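Ticket 339 - subtitles drifting on the Chege interview film

Picking this up from Nadiia Skoryk, who passed it over this morning with a note that just said "good luck". Thanks, Nadiia!

So, the problem as reported. The arts desk has a filmed interview with Hnat Stasiv going on the site, all about his first lead role in Drenska after years of playing somebody's cousin. The film is fine. The subtitles start off fine too, and then by the time he gets to the audition story they're ahead of him, and by the end you're reading the answer before he's been asked the question. It rather spoils the bit where he pauses!

**What I tried first**

Cleared the player cache, reloaded, same thing. Tried it on my phone, same thing. Tried it on the old laptop with the sticky space bar and got no subtitles at all, but that machine never shows subtitles on anything so I'm ignoring it.

Then I opened the subtitle file itself. It has 101 cues in it, which matches the transcript, so nothing has gone missing. The first cue is bang on. I nudged the whole lot back by 2 seconds to see what happened, and all that did was make the start wrong and the middle right (I've put it back to how it was).

**A bit further along, just after 11**

A drift that grows usually means the file was timed against a different version of the film, so I asked the desk which cut they'd sent out for captioning. Long silence, then a very cheerful reply saying it was "the Neltolska one". There are two Neltolska ones. There's the cut made for the festival page in September, and there's the later one where they put back the chat about his mum coming to the premiere and sitting in the wrong row. The captions were made from the first and the site has the second. Lovely.

It wasn't only that, though. I lined the captions up against the festival cut and they STILL drifted, only more slowly. The export settings had the frame rate down as 24 when the film is 25, so I converted the file and played the festival cut right through. In step all the way, including the credits.

**The fix**

- Converted the subtitle file to the right frame rate
- Moved everything after the premiere chat along to make room
- Typed new cues for the premiere chat by ear (please can someone check how I've spelt the director's nickname)
- Uploaded to the test page and watched it twice

I did wonder about just swapping the film back to the shorter cut, which would have taken a minute, but the desk really want the mum story and I don't blame them, it's the best thing in it.

**Also on this page, while I was in there**

The related stories strip underneath was showing an empty box where the Clelen piece should be. The page was still pointing at the story's old address. I've repointed the link and the strip fills up properly now.

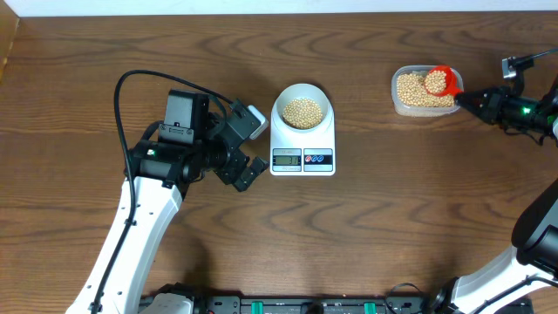
*Robot arm and scale on a wooden tabletop*

The page has had 2,049 views since it went up, and we've had some complaints about the subtitles by email, all quite polite. I've drafted a reply for the inbox and left it unsent until the new file is live.

**Still open**

Nadiia, could you push the new subtitle file from test to live when you're back from lunch? I haven't got the permissions - I asked for them under another ticket and that one's still sitting there. And could the desk put the word "festival" or "long" in the file name next time, even if it looks ugly.

Leaving this as waiting until I've seen it play properly on the live page.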